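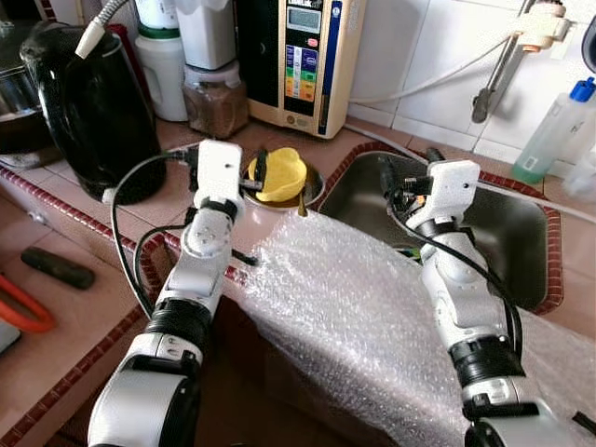
Software notes: Fumura 2 planner merged

The new bimanual planner is on the main branch as of Mar 31, 2026. Driss Abdelaziz wrote most of it, and Maeve Mulcahy did the port to the Khumalo message layer. If you run the sink tasks, please read this before you pull.

The old planner solved each arm separately and checked for collisions between them afterward. Over a sink that fails often, as both grippers want the same space above the basin. Fumura 2 samples in the joint space of both arms at once and falls back to a fixed priority order when the time budget runs out. The budget is set in planner.yaml and defaults to 5 seconds. The control loop is unchanged at 1000 Hz.

Cable clearance is now part of the collision model. Each gripper cable is approximated as a chain of 7 capsules, updated from the joint angles. The model does not know about slack, so leave the padding value alone unless you have measured your own loop.

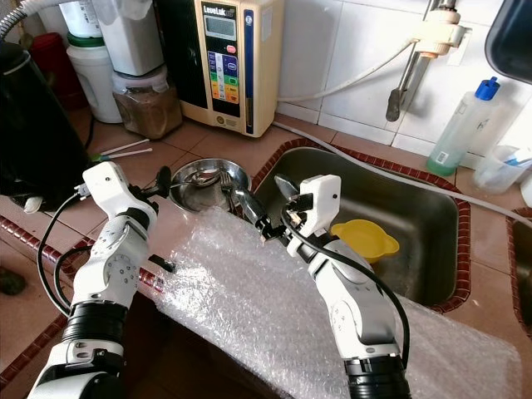 Both arms at the sink, with metal utensils in the steel bowl and clear bubble wrap over the front of the counter.

Perception still lags behind planning. Clear plastic film and polished steel both give poor depth, and the segmenter tends to merge a fork with the bowl it is lying in. Maeve has added a mask override to the Pasar viewer – right-click a region, assign a label, and the planner will treat it as a separate object until the next reset. Overrides are written to the log, so replays will match.

Known issues: the priority fallback ignores wrist limits on the left arm, and the viewer drops its connection if the planner restarts first. Driss has a patch for the first one in review. The second is waiting on a change to Khumalo and will probably not land until July.

Configs from the old planner will not load. Run the converter in tools/migrate and check the joint order by hand. The Dekville machines have been converted already.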